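Towels and Linens: Frequently Asked Questions
Damasmont Guest House, Parndale

Last updated 7 December 2024

These are the questions we get most often about towels, sheets and laundry, both from guests and from people who rent the upstairs apartments by the month. If yours is missing, ask at the front desk or leave a note in the box by the stairs.

SUPPLY AND CHANGES

How many towels come with a room?
Each guest gets one bath towel, one hand towel and one washcloth. Rooms with a tub also get a bath mat. Monthly apartments get two full sets per person at move-in.

Can I have extra towels?
Yes. Ask at the desk before 9 p.m. and we will bring them up. After that the linen room is locked, but there is a small stack on the shelf across from room 5 that anyone may use. Please don't take the whole stack.

How often are towels changed?
Every third day for overnight rooms, or sooner if you leave them in the tub. Towels on the rack or the hook stay where they are. In the apartments you wash your own, and we swap out worn ones each June.

What about sheets?
Overnight rooms get fresh sheets between guests and every fifth night of a longer stay. Apartment tenants can trade one set of sheets a week at the desk, used for clean.

Are the pillows feather?
No. We stopped using feather pillows some time ago. If you would like a flatter pillow, the hall closet on each floor has a few.

COLORS AND USES

Why are some towels blue and some white?
White towels are for the rooms. Blue towels are for everything else: the garden, the beach, dogs, muddy shoes, hair color. Keeping them apart lets us wash the white ones on hot with bleach, which would ruin the blue.

I used a white towel to take off makeup. Will I be charged?
No. Mention it when you check out, or hang it over the chair, so it can be soaked before it goes in with the rest. Dark makeup cloths are available at the desk if you want them for next time.

May I take a blue towel to the lake?
Yes, that is what they are for. Shake out the sand before you come in and drop the towel in the bin on the porch. Please don't bring it back up to the room.

What do you charge for a missing towel?
Nothing for one washcloth. For a bath towel we charge what a new one costs us. The current price is on the card inside the closet door.

WASHING

Which machine should I use?
Tenants have the two smaller washers on the left side of the laundry room. The big Oltier washer at the back is for house linens, and it is often booked through the morning. If it is free after 2 p.m. you may use it for comforters.

What setting is right for towels?
Warm water, normal cycle, full spin. Use less detergent than the cap suggests. The water in Parndale is soft, and extra soap stays in the loops and makes towels stiff.

Should I use fabric softener?
Not on towels. It coats the fibers and they stop soaking up water. If a towel has already gone slick, wash it once with a cup of white vinegar and no detergent, then once more the usual way.

Can I wash blue towels with my clothes?
With dark clothes, yes. New blue towels can give off color for the first few washes, so do those on their own. We wash ours three times before they go out, but a little dye may still come off on something pale.

My towels smell sour even after washing. What do I do?
They probably sat wet for too long. Wash them on hot with half a cup of baking soda, and dry them all the way through right after. Check the washer door seal too. If the seal is where the smell is coming from, tell us and we will clean it.

DRYING

How long do towels take in the dryer?
A half load of bath towels takes 50 minutes on medium. A full load takes longer and dries unevenly, with damp patches in the middle of the pile. Two half loads usually get done sooner than one packed one.

Where does the lint go?
In the metal can next to the dryers. Clean the screen before you start your load and again when you finish.

Is there a clothesline?
There are two lines behind the kitchen, open from April on. Clothespins are in the coffee tin. Wenceslao Benítez looks after the yard and will move your things under the porch if it rains while you are out - he asks only that you not peg anything to the rose wire.

Do I have to buy tokens?
Tenants get ten a month with the rent. More can be bought at the desk. The machines don't take coins.
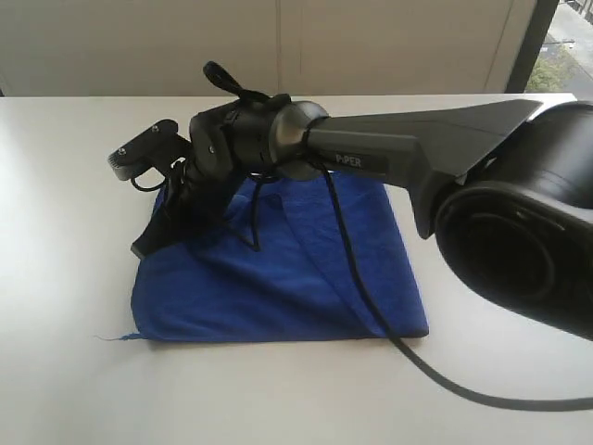

FOLDING AND PUTTING AWAY

Where can I fold?
On the white table. Wipe the top down first if the last person left lint or powder on it, and clear your things off when you are done.

How do you want house towels folded?
Bath towels go in half the long way, then in half again the short way, then in thirds. Smooth the top with your palm after each fold and bring the corners together before you press the crease. Hand towels are folded in thirds the long way and then once across. Washcloths are folded in quarters.

Which side faces out on the shelf?
The folded edge. Loose edges and labels go toward the wall. This applies to both colors.

Mine never come out even. Any advice?
Lay the towel down completely flat before you start, and tug the hems straight. Most towels shrink more along the woven band than anywhere else, so the ends pull in a little. Match the corners and let the band be slightly off. Siu-fong Liao, who runs the linen room, is glad to show anyone her way of doing it, most afternoons.

Can I roll them instead?
In your own apartment, however you like. House towels need to be folded or the shelves won't hold them. We keep 300 bath towels in rotation and the linen room is narrow.

How do I fold a fitted sheet?
Tuck the two top corners into the two bottom ones, lay the sheet down with the elastic facing up, and fold the curved sides in until you have a rectangle. From there fold it like a towel. If it fights you, leave it in the basket marked SHEETS and we will do it.

What happens to worn-out towels?
Frayed ones are hemmed if the damage is only at the edge. Thin ones are cut up for rags, and the rest go to the animal shelter. You can add your own old towels to the shelter bag under the stairs, as long as they are clean.

Where do you buy your towels?
From Juhász, a linen supplier we have used for years. They don't sell single pieces, but we put in an order every June and tenants can add to it at our price. The sign-up sheet goes up by the mailboxes.

I left something in the laundry room. Where is it?
Try the lost basket on top of the cabinet first. Anything left there for a month goes to the front desk, extension 101, where it is kept until the end of the season.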